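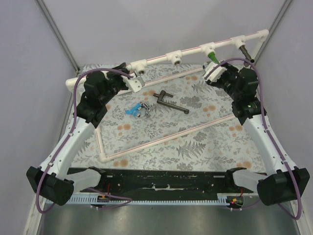

Zodwa Visser recalled that she had come to the Dokex open day expecting to see one arm doing one job, and that what stayed with her was how long the two arms took over a single pipe fitting.

The Dokex open day was a public demonstration of two-armed robotic assembly held on 18 December 2018 at the Dokex workshop. It presented the Brolla workcell, a bench-scale enclosure in which a pair of robot arms handled plumbing parts. The event was organized by Dokex together with Nerorico, which wrote the control software, and was the second public showing of the cell. The first, in July of the same year, had been limited to trade visitors.

Background

Dokex began work on the Brolla cell as a test bench for tasks that need two hands, such as holding a pipe steady while a part is fitted to it. Earlier benches at the company used a single arm and a clamp. The clamp held straight lengths well but had to be reset by hand for every change of part, and it was dropped from the design.

Plumbing parts were chosen for the public sessions on the advice of Sivakumar, a supplier of pipe and fittings, which also lent the stock used on the day. The parts are cheap, vary in shape and weight, and are known to most visitors from their own homes.

Equipment

The cell is a square enclosure with pale walls and metal corner struts. The arms stand at the left and right of the work area, each on a black motor housing, with white curved links and a black wrist and gripper assembly. The gripper fingers are white. Purple cables run along the outside of the arms. A long black mounting plate spans the space between the two bases at the front.

For the pipe session the work area was covered with a patterned cloth printed with fern fronds. The main workpiece was a rectangular frame of white plastic pipe with tee fittings along its top rail, one of them carrying a bright green nozzle. The smaller parts laid out with it included a T-shaped metal handle and a chrome faucet part with a light blue plastic piece.

Program

Visitors were admitted in groups of 20. Each group received a short safety talk, watched a session lasting 30 minutes, and could then put questions to the operators. The full visit, including a tour of the workshop, took 90 minutes.

Sessions followed a fixed order. The arms were first moved to a start position and checked for free travel. One arm then took hold of a pipe while the other approached a fitting. Small parts were handled last. An operator stayed at the stop button throughout, and the arms were powered down before parts were changed.

Nerorico ran the arms at reduced speed for the whole day. Its staff stated that the limit was set for the public sessions and did not reflect the rated speed of the hardware.

Reception

Comments left by visitors dealt mainly with pace and noise. Several asked for a screen showing the planned movement of each arm, and one asked that the safety talk be given in writing. Dokex added a screen to the Brolla cell the next year. The written safety sheet was issued at the same time and has been revised twice.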